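Saltwood Family Resource Center
Play Materials and Storage Project
Interim Report to the Voser Fund

Reporting period: March to July
Submitted by: Lejla Georgiou, Program Manager
Date: 27 July 2019

1. Purpose of the grant

The grant supports the replacement of worn play materials in the early learning room and the introduction of a storage system that children can use without adult help. The original application proposed lidded plastic bins. With the Fund's agreement, this was changed in March to open wicker baskets, which let a child see what is inside before choosing.

2. Work completed

Baskets have been purchased in dark brown wicker, rectangular, with a braided rim. The open weave allows dust and sand to fall through and makes weekly cleaning easier. Assunta Caputo tested several arrangements with staff and settled on a simple sorting activity in which blocks are moved between two baskets placed on a plain white table. The pale surface was preferred to the patterned cloths used previously, as children found it easier to pick out the colored pieces.

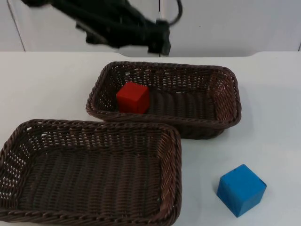 The sorting activity has been offered to 19 children to date. Staff report that most were able to return the blocks to the correct basket by their second visit. Younger children needed more time, and the activity sheet has been shortened for them to a single block and a single instruction.

3. Expenditure

Of the $400 set aside for baskets and blocks, the full amount has been spent. Delivery from Lolstead was charged separately and has been met from the center's general budget. Receipts are held by Krešimir Halilović and are available on request.

4. Matters outstanding

Seven of the baskets arrived with loose strands along the rim and have been returned to the supplier. Replacements are expected within 30 days. Shelf labels have been drafted but not yet printed.

5. Next period

Haris Begović will lead a short training session for new staff on setting out and putting away the materials. A written guide will be sent to the Fund with the final report.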